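Teaching a Two-Arm Bench Robot to Pick Up Soft Packing Material
Hidmont Shared Workshop - Member Build Guides 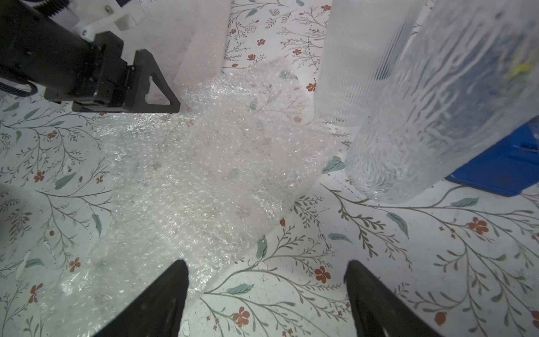 What grip force should be used for soft or springy material?
Use the lowest setting that keeps hold of the material during a slow lift, and increase it one step at a time only when the material slips.

Purpose
This guide explains how members may set up the Samel arms for practice with bubble wrap, foam sheet and similar packing. It assumes that both arms have been assembled and calibrated according to the earlier guide. Rigid objects are covered separately.

Before You Begin
Confirm that both arms return to their rest positions without touching one another. Check the finger screws by hand and route each cable so that the arm can reach its full range without pulling on it. Clear plastic on a patterned table cover is a demanding subject for the wrist camera, and members who are new to the bench should complete one session with an opaque cloth first.

Procedure
1. Lay the wrap within reach of both arms. Leave it crumpled. A raised fold gives the fingers something to close on.
2. Move bottles and trays to the side of the work area, and note their positions in the session log.
3. Start the Notell control program and set the speed limit to 15 percent.
4. Bring the first arm down beside a ridge with its fingers open. Stop before the tips press into the table.
5. Close the fingers slowly, then raise the arm 3 cm and hold.
6. Bring in the second arm only after the first has a steady grip. The arms should approach from different sides.
7. Release, return both arms to rest, and repeat for 8 recorded attempts.

Common Faults
If the fingers close on nothing, the approach is usually too high. Lower it slightly and try again - do not increase the force. If the whole sheet slides, select a fold nearer its middle. Finger pads that have become smooth should be replaced with the Dönmez pads kept in drawer 746.

Questions about this guide may be directed to Chantelle Joubert at the workshop office.

Last revised 18/07/2020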